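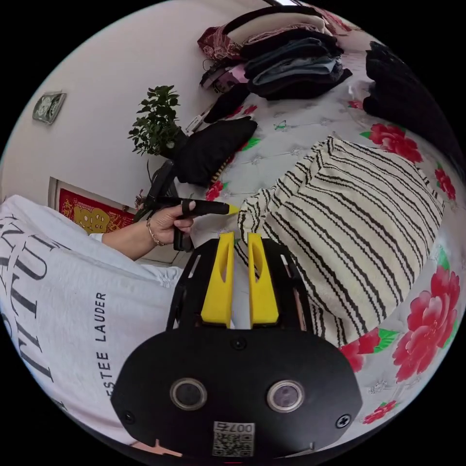 About Holtside

Hi, I'm Tetteh, and Holtside is my company. We make the Analeo, a pair of hand-held grippers for people who want to teach robots to do housework, and we run a recording service for people who want the lessons and would like somebody else to do the laundry. If you came here looking for prices, those are on the Kits page. This one is the long version, so get a drink.

How it started

I used to fix packing machines. It was good work, and I learned most of what I know about fingers and grippers from it, mainly by replacing broken ones at hours when I should have been asleep. A packing machine has an easy life, though. The boxes are all the same box. I'd come home and there'd be a heap of clean washing on the bed, and I'd stand there folding jeans and thinking that not one machine I'd ever worked on would know where to start with a pair of jeans.

So I built a gripper I could hold in my own hand. No arm, no motors to carry me around, just the part that does the touching, with me on the end of it. I folded my laundry with it. It took forever! I dropped everything. But I had a recording of how the job looked from the gripper's side, and a friend at a small research lab asked if she could have it, and then asked if I could do a few more. Holtside was registered in July 2020 with me, a second-hand printer and a kitchen table that has never really recovered.

What you get

The Analeo comes as a pair, one for each hand. The body is black and the fingers are bright yellow, and yes, people do ask about the yellow. I tried gray, I tried a rather nice blue, and I kept losing sight of the tips against dark clothes. Yellow stayed. Each finger has a long slot down it, which makes it a bit lighter and lets it give a little when you pinch something thick like a blanket. You can swap a finger yourself with an ordinary cross-head screwdriver, and I'd like you to, so there are 2 spare fingers in the box.

There's a small label with a code on the back of every body. Please don't peel it off. It's how our software knows which gripper is which, and if you write to me with a problem it's the first thing I'll ask for.

The software is called Stukach. It takes what the grippers recorded, lines up the left hand with the right hand, and chops a long session into separate folds and grabs and put-downs. The early versions were awful and I apologize to everyone who bought one in that first year. The current one is good. It still gets muddled when you put one gripper down and scratch your nose, so there's a "pause" button now, and I really do recommend using it. 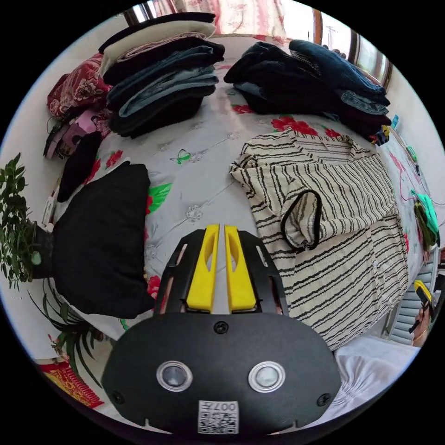 Clothes are still most of what we do. Shirts, denim, black things on top of other black things, throws, whatever's in the basket. I like bedrooms because they're so unhelpful. The bed is soft, so it moves when you press on it. The bedspread has a pattern, the shirt has a pattern, and the software has to work out where one stops and the other starts. Somebody's always got a plant too close. A robot that's only practiced on a bare table in a lab is going to have a terrible morning in a room like that, and I'd much sooner it had its terrible morning in our recordings.

The recording service

If you'd like the recordings without the sore wrists, we'll make them for you. You tell us the job (fold and stack, sort by color, clear the bed) and our folders go and do it in real homes, their own for the most part. We've got a library of 714 finished sessions as I write this, and you can license those straight away or ask for something new. New work takes us 2 weeks from the day you sign off on the instructions. If your instructions say "fold neatly" and nothing else, I'll be calling you, because my neat and your neat are different and I've had that argument before.

Everyone who records for us is paid by the hour and paid the same whether the session gets used or thrown out. That was a rule from the start. When we paid per finished session people got careful in a funny way and stopped making mistakes, and the mistakes are worth having. A sleeve that slips and gets picked up again tells a robot far more than a sleeve that behaves. We also ask people to look over their own recordings before we keep anything, and if there's something in there they don't want shared, it goes. They don't have to tell us why.

Where we are

The workshop is in the old Cârstea building, up the back stairs, over the place that does upholstery. It's handy having them downstairs, they give us offcuts to test on and they're very rude about my folding. Visitors are welcome if you email first. Bring a sweater, both because the heating is moody and because I'll probably ask to fold it.

Things people ask me

Can left-handed people use it? Yes. The grippers are the same shape on both sides, so swap them and tell Stukach you've swapped.

Will it work with my robot? The fingers can be fitted to most small arms with our adapter plate, and the drawings for the plate are free to download. Send me the make and I'll tell you if anyone's tried it yet.

Is it heavy? Your first session will feel long. Take a break when your thumb starts to complain. By the second or third go you'll stop noticing.

Do you rent them? We do, a month at a time, pair and software together. I started that in May because so many people wanted a try before they bought, and a fair few of them have just kept renting, which I'm fine with.

Can it do dishes? You can, with the Analeo in your hand, as long as the dishes are dry. Please keep the bodies away from the sink. The warranty page has more on this than you'd expect.

For anything else, write to me through the contact form. I read all of it myself, usually in the evening, so that's when you'll hear back.

Tetteh Zakaria
Holtside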